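Evaluation of the Tusta Hand-Held Gripper Kit for Collecting Household Pick-and-Place Demonstrations

Anong Chaimongkol
Project report, November

1. Purpose

The Tusta is a hand-held parallel gripper sold by Stinasa as a kit for recording manipulation demonstrations without a robot arm. The operator holds the tool, picks things up with it, and the recordings are later used to train a policy. This project asked whether one student could assemble the kit, record a usable set in an ordinary home, and export it to the Disix training tools used in our lab course.

2. Setup

Assembly took 3 hours against the 2 stated in the manual. Most of the extra time went into the linkage. The pivot bolts have to be tightened evenly or the fingers close out of line, and the manual gives no torque value. I tightened them by hand until the side play was gone and checked them again before each session.

The recording software installed without problems. Calibration is done with a printed board and has to be repeated if the camera mount is touched. The mount is easy to touch - I did it twice while changing the battery.

3. Procedure

I recorded 400 demonstrations with fruit, cups, folded socks and small boxes. Each one started with the fingers open and ended with the fingers open and the tool withdrawn. Surfaces were a desk, a kitchen counter and a bed. The bed was included to test support surfaces that give under load.

4. Results

Of the 400 recordings, 17 were rejected by the export script, all for lost tracking. The rejected recordings came from fast wrist turns near a plain wall. Patterned fabric gave the tracker plenty to work with, and no bed recordings were rejected.
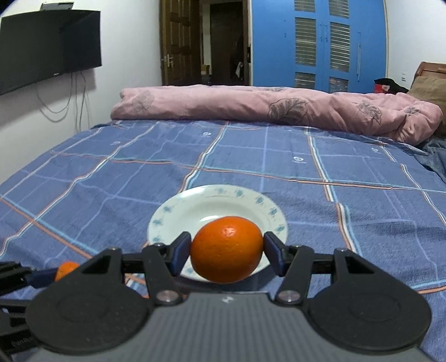 Reading time: 2 min

Mandarin and plate, bed series. The padded fingers hold the fruit from both sides.

Grip on round fruit was good. The rubber pads did not mark the peel at normal closing force. Thin objects lying flat were harder, as the finger tips are too thick to get under an edge.

5. Comparison and cost

The Rácz gripper already in the lab is lighter and has a smoother trigger, but it needs a wired connection to a desktop computer. For work outside the lab I would choose the Tusta. For long sessions at one bench I would keep the Rácz.

6. Remaining work

The policy has not been trained yet. Before that, the 17 rejected recordings should be repeated at a slower pace, and the camera mount should get a locking screw. Stinasa lists one as a spare part - it is not included in the kit.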